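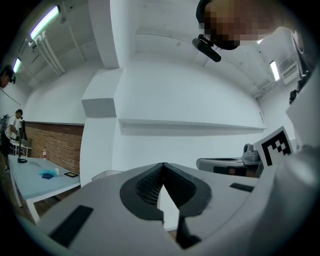

The Long Room, Clarley

Gallery: 2 pictures
Posted 25 May 2016 by Ona Uibo

The white pillar, left of middle, with its box near the top. White wall to the right.

The long room is on the upper floor of the Stanham building, at the end of the corridor past the print shop. It was a stock room until Vorham moved out, and for a while after that it held shelving and not much else. We took it on in March and painted it first, before any furniture was ordered. The walls and pillar are the same white. Kamil Oravec wanted a gray for the wall by the door and we tried a patch, but it looked dirty by afternoon and went white with the rest.

The pillar is structural and stays. It runs up to the ceiling and every drawing we made of the room had to go around it. The first layout had tables on both sides, which left a gap too narrow for a chair to be pulled out. The second put everything on one side. The third is the one we kept, with a clear walkway and the work surfaces kept back from it.

The boxy part near the top of the pillar stays too. Agnese Kļaviņa suggested boarding it in down to the floor. The quote from Öztürkmen for that was 300, and we spent the money on the counter.

Surfaces are meant to be shared. Small parts go in containers, and containers go back at the end of the day. The labels Triin Ozoliņš made are in the top drawer by the door — please use those and not masking tape, which takes the finish off.

Looking toward the back

The counter is long because it replaced a row of separate benches that never lined up. People can stand and work at it, and there is a table further back for anyone who would prefer to sit. Tarmo Liepiņa measured it twice and the delivery still had to come up in sections.

We left the ceiling structure exposed and painted it white. A dropped ceiling would have hidden it but taken height from the room, and the back already felt low. The lighting is plain fluorescent. It is bright enough for close work, and replacement tubes are kept in the corridor cupboard.
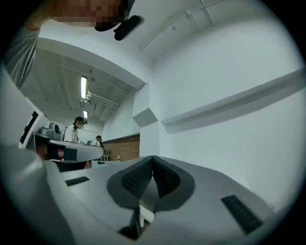

The long counter and the ceiling lights, with two people toward the back of the room.

Still to do: hooks for coats, a second bin, and a door stop. Questions about the room go to Ona. Paint for touching up is under the stairs, in the tin marked 54.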